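Flistow House kitchen users, December meeting, minutes
Thursday, started 2 mins late
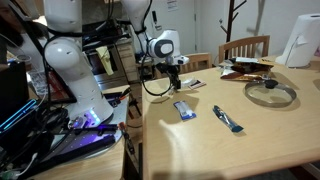
Rozália Lakatos asked whether the dining table could be kept for eating only, as people sit down to lunch and have to shove things along first. Some agreement. Ploneck table said it's the only decent flat surface in the place. Left it that things can stay out till lunch, then off.

Last minutes: ok, one spelling fixed.

Table. Light wood, marks easily. Hot pans NOT straight on it. Mats to be bought. Oil it over the break? Vashisht quoted 756 for table plus work surface, felt steep. Get a second price from Lurnetti.

Counter. Yellow cloth over the edge is for the counter, not the floor, please. Cloths to be washed weekly, rota on the door. Shelving above appliances to be sorted, anything with no name on it goes in the box by the stairs.

Cables. Ends to be kept clear of where people walk. Agreed, no vote. Somebody to get clips, the stick on kind dont hold.

Small tools back in the drawer at end of day. Discussion went on a while, drawer is full. Second drawer to be emptied (old takeout menus, can go).

Money. Kitchen budget 3,000, spent so far 2,709. So table oiling has to wait for new year unless the cheaper quote fits. Mats and clips ok to buy now.

AOB: fridge smell again. Dishwasher salt. Recieved one complaint re mugs, will go round by email.

Actions: RL mats and clips. Ploneck second drawer. Quote from Lurnetti before next meeting.

Next one same time, date tbc.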